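The Slow Education of a Pepper Person

By Tsegereda Birhane

My mother kept her black pepper in a tin the size of a paint can, bought when I was in second grade and, as far as I know, still in service when I left for college. It tasted like warm dust. We put it on everything.

So I came to real pepper the way some people come to religion, in my thirties and a little embarrassed. The convert's tent was a shop called Harkeck, where Wumpini Odoi sells 30 kinds of spice and has opinions on all of them. I asked for "just pepper." He looked at me the way a librarian looks at somebody who wants "just a book," then lined up 6 saucers on the counter and cracked a few berries into each.

One smelled of orange peel. Another was all pine and cold air. The fifth made me sneeze so hard that a woman by the door said "bless you" twice.

"That one's for steak," Odoi said.

He is stern about grinding. Pepper should be crushed right before it's eaten, and coarsely, so you meet it in pieces. He toasts the berries first in a dry pan over low heat, shaking it until the kitchen smells good, and he tips them out before they start to smoke. I left mine on while answering the phone in December and had to open every window in the apartment.

White pepper is the same berry with its skin soaked off, and it has a faint barnyard smell that its fans call "funk." I was not a fan. Then Odoi told me to try it in a plain potato soup, a good pinch stirred in at the end with a spoonful of butter, and I ate two bowls standing up - the second one straight from the pot.

I now own three mills. One is for black, one is for white, and one is jammed. A friend gave me a jar of long pepper, which looks like something you'd sweep off a porch and tastes wonderful grated over ripe pears.

My mother came to dinner last week. She tried the soup, thought it over, and asked if I had any regular pepper.

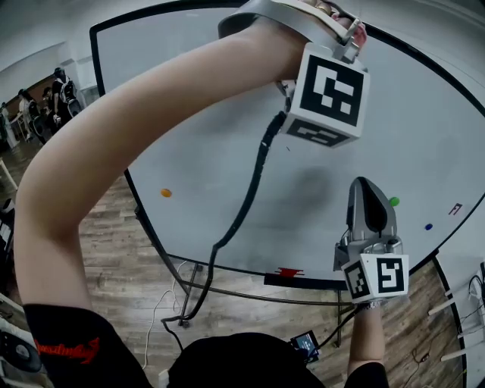
A black cable trails across the tabletop and down over the edge.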